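Marzo, casi medianoche

¡Qué día! Por fin hemos publicado la nueva pantalla de bienvenida de Fuleven, después de 32 borradores (los tengo todos guardados, no pienso borrar ni uno). Lo que más me gusta es lo que quitamos: de once pasos hemos pasado a 2, y la gente llega a su primer proyecto en 45 segundos. ¡Cuarenta y cinco! Yo firmaba con el doble.

Por la tarde abrí las entrevistas con usuarios de Stusen, las 29, y me puse a leerlas en el sofá con un té.
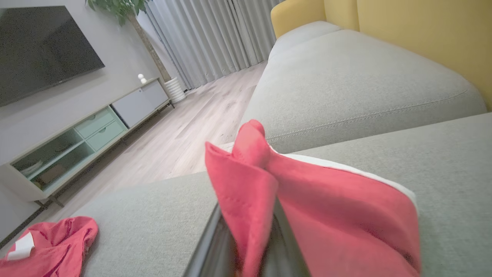
En una de ellas alguien decía que lo primero que busca en una aplicación es cómo salir de ella, y que si no lo encuentra ya no se fía. La he copiado en la libreta con letra grande. Mañana miro dónde hemos escondido el botón de cancelar, me temo lo peor.

También he vuelto a Lircombe, la idea de los precios por equipo. Sigo sin saber cobrarla, pero me encanta pensar en ella mientras friego o doblo ropa.

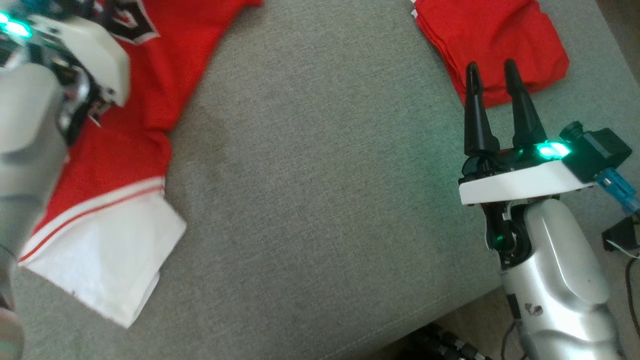 La camiseta roja, sobre la tapicería gris.

Pendiente: escribir a Bednárik por lo de las facturas y probar el registro desde un móvil viejo. ¡Qué ganas de ver los datos de la primera semana!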